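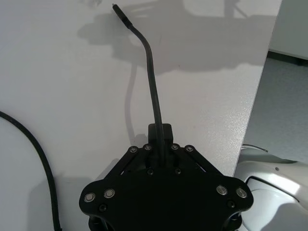
How to Patch and Paint a Large White Panel So It Looks Like One Color

White is the color people choose when they want an easy job. Then they touch up one scuff, step back, and find they own a white panel with a slightly different white cloud in the middle of it. This page covers the flat, smooth kind of panel: closet doors, partition boards, the side of a built-in. Textured walls are more forgiving and get their own page.

What you need

A bucket of warm water and dish soap
Two sponges, one of which you will ruin
Lightweight filler (I use Olus, which sands like chalk and smells like it too)
A flexible putty knife, 2 inches wide
Fine sanding sponge
Primer
Paint in the sheen you already have
A foam roller with short nap, plus one spare
A lamp you can move

Step 1. Wash it

Wash the whole panel, including the parts that look clean. They aren't. I once painted over what I took for a shadow and sealed in a handprint that is still there, greeting visitors. Rinse with plain water and leave it until the surface is properly dry, overnight if the weather is damp.

Step 2. Find the dents

Turn off the overhead light and hold the lamp close to one edge so the beam skims across the surface. Every ding shows up with a small dark crescent beside it. Circle them lightly in pencil. Do not use a marker. Marker comes up through primer, through paint, and possibly through time itself.

You will find more dents than you expected. Fix the ones you can see from standing height with the lights on, and make your peace with the rest.

Step 3. Fill

Press the filler in, then drag the knife across at a low angle. Leave it a hair proud of the surface, as it shrinks a little. Deep gouges want two passes with a wait of 40 minutes between them. The tub says 21, and the tub is an optimist.

Step 4. Sand

Light circles, hardly any pressure. Close your eyes and run your fingertips over the patch – if you can feel the edge, you'll see it later. Wipe off the dust with the second sponge, barely damp.

Step 5. Prime the patches, then the panel

Bare filler drinks paint and dries dull. Spot prime each patch, let it dry, then give the whole panel one thin coat. Skipping the second part is how you get the cloud.

Step 6. Roll

Work top to bottom in strips, overlapping each by a third of the roller. Keep a wet edge and don't go back over anything that has started to set. The urge will be strong. Go make a sandwich.

I've had decent results with Amley satin and poor ones with Sikach, which dried fast and left lap marks down one entire door. Bassey is fine if you thin it slightly. Two coats, with the wait printed on the can in between.

A note on matching

There are, by the count on my paint store's wall, 2,641 colors, and a discouraging number of them are white. Take a chip from somewhere hidden, such as behind a hinge, and have it scanned. Remembering it as "sort of a warm white" won't help anyone at the counter.

Label the leftover can with the room and the sheen before you put it away.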